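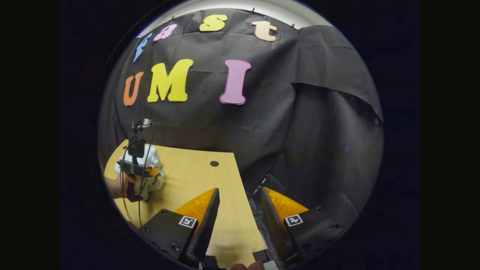

Whitelaw Juniors Indoor Athletics: Progress Report to the Trultano Community Sport Fund

Prepared by Hedvika Šimek, programme lead
2026-03-25

1. What the grant is for

The fund awarded us a two-year grant to set up an indoor athletics league for children aged eight to thirteen in the Whitelaw area. The money covers hall hire, coach fees, timing equipment and a hardship pot for families who can't pay the session fee. This report covers the period from the end of December to the date above.

2. Sessions and attendance

We run two evening sessions a week in the sports hall at Potine School and a longer one at the weekend in the old drill hall. Total attendances for the period came to 1350, against a target of 1518. The shortfall is nearly all from the first three weeks, when the Potine hall was shut for heating repairs and we had no other booking to move into. Attendance since then has been on target or slightly over.

The split between boys and girls is close to even in the under-elevens. In the older group there are about twice as many boys. Clémence Leclerc has started a sprint and hurdles group for girls in that age band, and it has kept most of its starters through to the end of the half term. We would like another term of figures before saying more.

3. The league

Four clubs entered teams. Each match has a two-lap relay, a four-lap relay, standing long jump, vertical jump, chest push and speed bounce. We dropped the obstacle relay after the first match. It took too long to set out and two of the visiting team managers complained about how the changeovers were judged.

Results after three matches have Whitelaw second behind Jarex Harriers, with one match to go. Jarex are stronger in the relays and we are stronger in the jumps. The final match is at their hall, where the bends are banked with boards, and our runners have only had one practice on boards. Matúš Holub is trying to arrange a second.

4. Coaches and officials

Trygve Söderlund and Matúš Holub have both finished their assistant coach course. Trygve now takes the weekend session on his own with two parent helpers. We had planned to train six parents as field judges by this point. Four have done it. The other two were booked on a course that the provider cancelled, and new places have been requested.

All coaches and regular helpers have current background checks and first aid certificates. One certificate runs out during the summer and a renewal is booked.

5. Equipment

The timing gates arrived in January and are used at every session. One of the tripods came with a cracked foot and was replaced by the supplier at no charge. We also bought two speed bounce mats, a set of relay batons in the smaller size and a long jump mat with printed distances. The old mat has gone to Potine School for PE lessons.

6. Spending

Hall hire was budgeted at 2000 pounds for the period and came to 1809 pounds. The difference is the weeks lost at Potine, which we weren't charged for. We ask to carry the unspent sum forward to pay for extra sessions on banked boards before the last match and, if there is any left over, towards the coach for the away trip.

Coach fees are in line with the budget. The hardship pot has been used by nine families and has enough in it for next term. Grethe Baldursdóttir keeps the accounts and can send the invoices and bank statements on request.

7. Problems and changes

Parking at the drill hall is poor and we have had two complaints from neighbours. Parents have been asked to use the car park behind the library, and most of them now do.

The under-nines session is full, with a waiting list. We can't add places without a second coach on that evening. Trygve is not free, so we are advertising.

8. Next period

Final league match at Jarex, followed by presentation of awards.
Recruit one assistant coach for the under-nines.
Complete training for the two remaining field judges.
Agree summer dates for the outdoor track with the council.
Confirm next winter's hall bookings, including a reserve hall.

Please confirm whether the carry-forward in section 6 is approved so that we can book the boards.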